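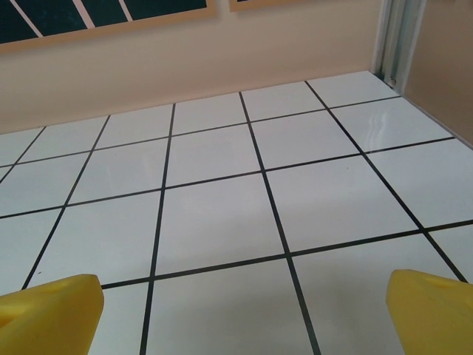 Yellow gripper fingers in the open position.

Joint renewal in the Pludholm wet rooms: notes for February

Grout renewal at Pludholm has moved from the ground floor to the upper corridor. The specification is unchanged from the last issue except for the joint colour and the cleaning method, both covered below. The schedule lists 231 linear metres of joint for raking out, most of it on floors. Walls are included up to a height of 915 mm, measured from finished floor level. Above that line the existing joints are sound and will be left alone.

Old grout is to be removed to at least two thirds of the tile depth. A hand rake is adequate for wall joints. On floors an oscillating tool with a carbide blade may be used, provided it is kept off the tile edge; chips in the glaze cannot be filled to match. Dust is vacuumed from the joint before any water is applied. Where the adhesive bed is exposed and found to be soft, stop and mark the tile. Loose tiles are lifted and rebedded in Wedex, which is left overnight before grouting.

Cindora is supplied by Dierckx in 5 kg bags. Part bags must be folded, taped and stored off the floor. Two bags from the last delivery had picked up moisture along the seam and were rejected. Mix only what can be placed within the working time on the bag, and do not add water to a mix that has begun to stiffen. Retempered grout dries pale and powdery, and several of the joints now being raked out on the ground floor show that fault.

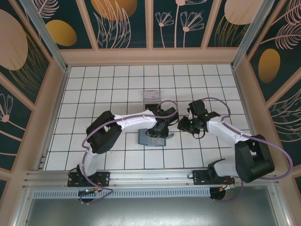 Joint colour has been the main item of correspondence this quarter. The old specification called for white throughout, and the floor joints had gone an uneven brown within a few years, worst along the walking line and least in the corners. Cleaning with stronger products lightened them for a short time and opened the surface, so the next soiling went deeper. The revised specification is a dark joint on all floors. Square white tiles with thin dark grout lines, as on the surface under the two arms, give a regular grid in which a joint that wanders is easy to spot. Setting out therefore needs more care than it did with white on white. Walls stay white.

Movement joints at the wall and floor junction are not grouted. They are filled with silicone in the same colour as the floor joint, applied after the grout has cured. Existing silicone is cut out completely, as new material does not bond to old. The backing strip is replaced wherever it has been cut.

For routine cleaning, dilute the neutral detergent as printed on the label and rinse with clean water. The 500 ml spray bottles of limescale remover are for taps and shower screens only and should be kept away from grout of any colour. Floors are mopped after the evening session and left to dry with the extract fans running.

The upper corridor showers will be shut on Saturday for the first section of raking out. The ground floor showers remain open at the usual times.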